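Cundiron Clisine Mixed-Item Picking Package

The Clisine package adds a multi-fingered hand, wiring and grasp software to an industrial arm you already own. It is meant for shops and labs that sort small, unlike items out of an open bin. It ships with 4 sample programs and a bench manual.

Can it do chores yet? In part. Picking one small item from a shallow bin is within reach. Folding laundry, loading a dishwasher and clearing a kitchen counter are outside the scope of this product, and we do not quote for them.

Specifications
Test set: 51 household and workshop items
Rated life of finger cables: 2,000 picks, then inspect
Bin: open top, sloping sides preferred
Supply: hand, cable set, software license
Not supplied: arm, bin, table

Items with a plain, firm shape are the easiest. Foil and other shiny wrappings can upset depth sensing and should be tried under your own lighting before you order. Flat parts lying against a wall may need a second attempt from another angle. Clamp the bin to the table and mark the position of anything that has to go back to the same spot. 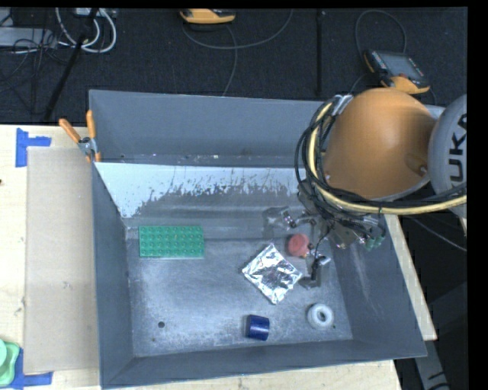
Can the package run overnight without an operator?
We advise against it. A dropped or jammed item still needs a person to clear it, and the software will wait until someone does.

Orders placed before the end of December include the Dreltarton finger spares kit.

Contact Cundiron Sales | © 2018 Cundiron | Back to top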